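News from Clendovska Row

It has been a long spring of mud and cement trucks, and we're so happy to tell you that the first families have picked up their keys at Clendovska Row! Nine households moved in during May, most of them into the two-bedroom townhomes along the east side, and I must say it was lovely to walk by in the evening and see lights on in the kitchens (and one very determined dad trying to get a couch around the stair landing).

For those of you who haven't followed every twist, Clurer Homes is building 248 homes on the old Prekel rail yard, a mix of townhomes and apartments, with 30 set aside for buyers who already live or work in the county. The roofs are on in the first two blocks, and the crew has started pouring footings for the third, down by the creek.

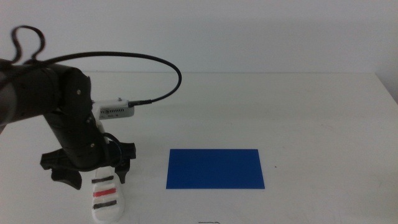 Parking has been the question we hear most, so let me try to answer it properly. When the whole place is finished there will be 433 spaces, counting the visitor spots on Gebru Street, and every townhome gets its own garage. The apartments share the lot behind the mail room, which should be paved before the next group moves in. Until then, please use the gravel area by the sales office and go slowly, as the trucks still come through there in the mornings.

Nikau Pryor in the sales office is keeping the list for the third block, and you're welcome to stop in even if you're only curious. A deposit of $300 holds a spot on the list, and you get it back if you change your mind. The model townhome is open from ten to four, and there's usually coffee on.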